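Laundry Day Draws a Crowd at Bremier

More than 70 people came to the Bremier workshop's open day in August 2020 to see what robots do all day. They tidy up, it seems, and at a pace any teenager would recognize.

The main attraction was a pair of arms called Esto, which spent the afternoon on knitwear and a basket. Visitors who had hoped for lasers took it well. Several dragged chairs over.

"My husband is faster, but you have to ask him twice," said Joyce Swai, who drove in with her two sons and stayed through three rounds.

Oda Rønning, who leads the project, told guests that soft things are the hard part. A metal bracket has the same shape every time you pick it up. A scarf doesn't, and it doesn't care about your schedule either. Her team has logged 2000 tries at putting clothes away and still argues about what counts as folded. Rønning's own standard is "in the basket." Her colleague Sơn Phí holds out for corners.
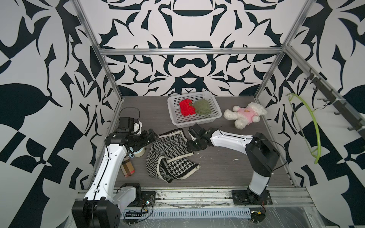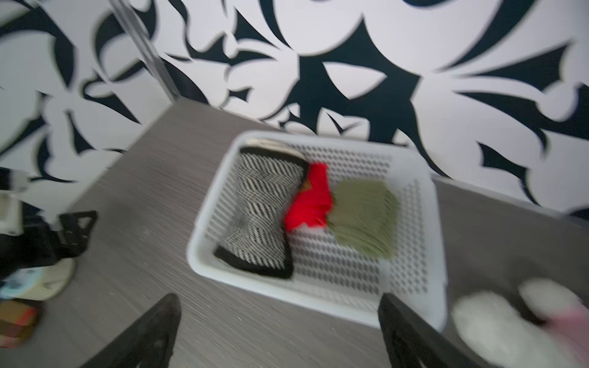

Black-and-white knitwear, with red and olive-green items for company.

Questions ran long. One boy wanted to know if Esto could do fitted sheets, and Phí asked him to please pick something easier. Yannick Bouvier, 76, a retired tailor, offered the team a free lesson in handling wool and was signed up before he reached the coffee.

The workshop plans a second open day in September. Entry is free, and the cookies will be replaced by better ones.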